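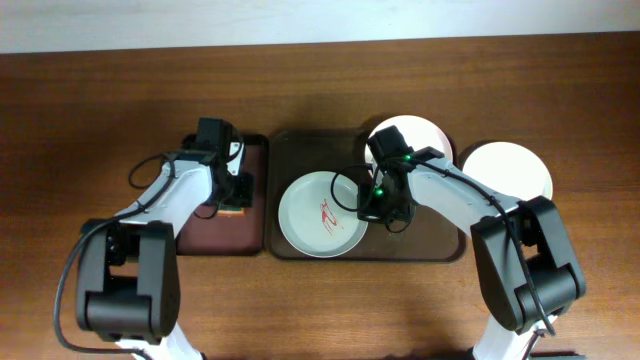

Figure 3. Two arms with white links and black joint housings at a wooden tabletop.

Search this site Enter keywords Go

4.2 Shade and output at the Cleststead lot

The Cleststead lot was the last of the sites to be fitted with solar canopies. Its panels stand over the long-stay parking rows on the south side, and the power goes to the terminal first. Any surplus is sent to the grid under the same terms as at Ponirach.

We compared meter readings for July with the output predicted in the design report. The canopies produced 17 percent less than predicted. Most of the gap came in the late afternoon, when the control building casts a shadow over the western rows. The design report used a site plan drawn before that building was raised by one floor.

Dust was a smaller factor. The Brabec lot, which is next to a gravel road, was washed twice during the month and still lost more to dust than Cleststead did. Rain at Cleststead kept the panels fairly clean.

The inverters, supplied by Drastamier, were offline for 29 hours in total. Removing those hours from the record narrows the gap but does not close it. We therefore treat shade as the main cause and use the corrected site plan in Section 5.

Comments (3)

kaleo_r: Does the 17 percent include the inverter downtime? I read it both ways.

Reply from authors: Yes, it includes all 29 hours.

parkandfly41: I park in the western rows. Cooler car, at least. Any plans to move those panels?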